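Home | Archives | Search | Thread index | Log in
Print this message | E-mail this message

List: Household Machines Discussion
From: Phyllis Penrose
Date: Friday, July 2, 2021
Subject: Re: Can any of them put the groceries away yet?

> The Trultach people told us in June that their arm will do
> kitchen work. I have 2,468 square feet and two bad knees.
> Should I wait for one or keep paying for help?

Keep paying for help. I read the Trultach paper twice. They report 3,394 tries at simple put-away jobs, all in simulation. No trial in a real kitchen is listed. Grelora did 2,620 tries the year before and also stayed in simulation.

Floors are a different matter. A vacuum that bumps into a chair leg can back up and go around. Putting things away means picking them up first, and each one needs a different grip.

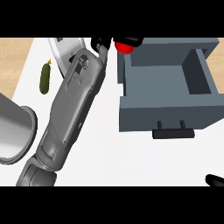
My own test for any of these machines is whether it can clear a counter without a person setting things up for it. Even the practice kitchens are a lot tidier than mine. There is one cucumber on the white counter, a steel container near it, and the drawer is already open. On my counter the cucumber would be under the mail, and my drawer sticks. I would want to see an arm deal with both before I spent any money.

Arango is supposed to have something out next year. I will post when I have read it.

Phyllis

Previous message | Next message | Reply to list

This site uses cookies. By continuing to browse the archives you accept their use.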